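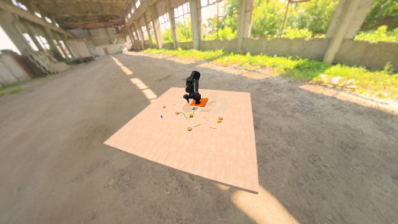 Serviceportal > Bergbau > Grubenwasser & Pumpen > Ticketverlauf

Diese Seite verwendet Cookies. Mit der weiteren Nutzung stimmen Sie dem zu.

Betreff: Durchflusswerte Sohle 7 unplausibel, Grube Jandale
Status: in Bearbeitung
Gemeldet von: Hidayah Purba, Wasserhaltung
Zuständig: Wenceslao Leiva, Support Dorncombe

Purba, 06:40
Der Durchflussmesser am Steigrohr zeigt seit dem Update im Juni bis zu 200 m³/h. Die Pumpe schafft laut Kennlinie 173. Entweder haben wir ein Wunder unter Tage oder der Messwert ist Unsinn. Der Pumpensumpf steht übrigens höher als letzte Woche, was zu einer Mehrleistung schlecht passt.

Leiva, 08:15
Bitte Nullpunktabgleich durchführen und Messumformer neu starten. In den meisten Fällen ist das Problem damit behoben.

Purba, 10:50
Gemacht, zweimal. Anzeige danach 17 Minuten normal, dann wieder oben. Dass es ein Nullpunktproblem ist, glaube ich nicht. Bei geschlossenem Schieber steht die Anzeige sauber auf null.

Leiva, 11:30
Könnte Luft in der Leitung sein. Ist die Entlüftung oberhalb der Rückschlagklappe in Ordnung? Außerdem bitte Parametersatz auslesen und anhängen.

Purba, 13:05
Entlüftung geprüft von Arif Sitompul, kein Befund. Parametersatz hängt an. Eingetragen ist ein Innendurchmesser, der zu unserem alten Rohr passt. Das Steigrohr wurde vor dem Update gegen ein engeres getauscht, und der Wert war damals richtig gesetzt. Hat das Update ihn zurückgestellt? In den Versionshinweisen steht davon kein Wort.
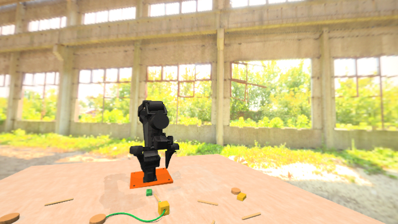

Roboterarm auf orangefarbener Grundplatte

Leiva, 14:20
Ein Zurücksetzen durch das Update ist uns nicht bekannt. Bitte Durchmesser korrigieren und beobachten.

Purba, 15:45
Korrigiert. Anzeige jetzt unter der Kennlinie, also wenigstens physikalisch möglich. Die 17 Minuten erklärt mir das allerdings nicht. Ein falscher Durchmesser wäre von der ersten Sekunde an falsch. Und warum der Sumpf steigt, ist auch offen. Bitte nicht schließen.

Liliana Benedetti (2nd Level), 16:30
Vermutung: Nach dem Neustart läuft das Gerät erst mit dem lokal gesicherten Satz, danach überschreibt die Leitwarte ihn mit ihrem eigenen. Dann kommt der alte Wert auch jetzt wieder. Bitte Synchronisation in der Leitwarte abschalten, Durchmesser dort ebenfalls ändern und über die Nachtschicht mitschreiben.

Purba, 16:55
Klingt plausibler als Luft. Synchronisation ist aus, Sitompul schreibt mit. Laufrad lassen wir wegen des Sumpfstands trotzdem auf Verschleiß prüfen. Ticket bleibt offen, bis beides vorliegt.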